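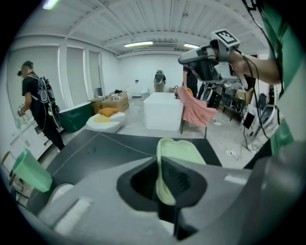

Lokalredaktion sucht Verstärkung: freie Mitarbeit für Nachrichten, Blaulicht und alles, was sonst so passiert

Ich mache den Gimano jetzt im sechsten Jahr, und inzwischen ist der Punkt erreicht, an dem ich abends um elf noch Polizeimeldungen umschreibe und am nächsten Morgen beim Kaffee merke, dass ich den Ortsnamen falsch hatte. Das geht so nicht weiter. Ich suche also 2 Leute, die regelmäßig mitschreiben wollen, gerne ab Juli, gerne auch früher!

Kurz für alle, die uns nicht kennen: Der Gimano ist ein Online-Nachrichtenportal für Tener und die Dörfer drumherum. Wir berichten über Einsätze von Feuerwehr und Rettungsdienst, über Straßensperrungen, Unwetter, Gemeinderat, Bauvorhaben, Schulen, ab und zu über ein Wildschwein im Freibad (das war unser meistgelesener Text im letzten Jahr, ich sage es mit gemischten Gefühlen). Finanziert werden wir über Mitgliedschaften und ein bisschen Werbung aus der Region. Einen Verlag im Rücken haben wir keinen.

Was ich mir von dir wünsche

Du kannst eine Meldung so schreiben, dass man nach zwei Sätzen weiß, was los ist. Wo, wann, wer ist betroffen, was ist gesichert und was noch nicht. Gerade der letzte Teil ist mir wichtig. Wenn irgendwo eine Scheune brennt, haben wir innerhalb von Minuten zwanzig Nachrichten im Postfach, und die Hälfte davon weiß schon ganz genau, wer es war. Wir schreiben das dann eben nicht. Wir rufen bei der Leitstelle an, warten, rufen noch mal an, und wenn wir nichts haben, steht da halt, dass die Ursache unklar ist. Wer damit gut leben kann, passt zu uns.

Eine Ausbildung oder ein Volontariat musst du nicht mitbringen. Schön wäre, wenn du schon mal für andere geschrieben hast, Schülerzeitung, Vereinsblatt, Uniradio, alles recht. Ein Führerschein hilft enorm, der letzte Bus von Tener Richtung Clakik fährt um 19:40 Uhr, und der Gemeinderat kommt meistens erst danach in Fahrt. Mit Fahrrad geht es zur Not auch, dann planen wir die Termine entsprechend.

Was auf dich zukommt

Ganz konkret: zwei feste Frühdienste im Monat von 6 bis 10 Uhr (von zu Hause aus), dazu Termine nach Absprache. Im Frühdienst gehst du die Meldungen der Nacht durch, telefonierst einmal rum und stellst das Wichtigste online. Bei größeren Lagen, also Hochwasser, Großbrand, Evakuierung wegen Bombenfund, schreiben wir zu zweit im Ticker, da lasse ich am Anfang niemanden alleine. Und nach so einem Tag telefonieren wir auch, einfach so. Manche Einsätze nimmt man mit nach Hause.

Für die Fotos brauchst du keine teure Kamera, ein halbwegs aktuelles Handy reicht uns. Bitte keine Bilder von Verletzten und keine lesbaren Kennzeichen, darüber diskutiere ich nicht.

Was du dafür bekommst

Über Geld rede ich lieber gleich, das fehlt mir in solchen Anzeigen nämlich immer. Du bekommst 300 Euro im Monat als Pauschale für die Frühdienste und kurzen Meldungen. Größere Geschichten und Reportagen gibt es extra, das machen wir vorher schriftlich aus, dazu Kilometergeld. Reich wird davon keiner von uns, ich auch nicht. Wir zahlen aber pünktlich, und ich lese jeden Text gegen und sage dir, warum ich etwas geändert habe. Wer möchte, kann außerdem beim Presserechtskurs in Mansour mitmachen. Der kostet normalerweise 199 Euro, für dich übernehmen wir das komplett.

Einen Schreibtisch in der Redaktion hast du natürlich auch, wenn du magst. Der Kaffee ist okay, das WLAN meistens auch.

So bewirbst du dich

Schick mir eine Mail über das Kontaktformular, Betreff »Mitschreiben«. Ein tabellarischer Lebenslauf ist nett, mir reichen aber ein paar Sätze zu dir und eine Textprobe. Falls du keine hast: Nimm irgendeine Meldung von unserer Seite, die du schlecht findest, und schreib sie besser. Das meine ich ernst, da findest du sicher was!

Ich melde mich bei allen zurück, auch bei einer Absage. Danach würde ich gern telefonieren und einen Probedienst mit dir machen, der selbstverständlich bezahlt wird. Fragen vorab am besten nachmittags zwischen 14 und 16 Uhr in der Redaktion, vormittags erwischst du mich eher im Stress.

Ach ja, wer in Tener im Gemeinderat sitzt oder für eine Partei die Pressearbeit macht, kann bei uns leider nicht über Politik schreiben. Blaulicht und Wetter gehen trotzdem.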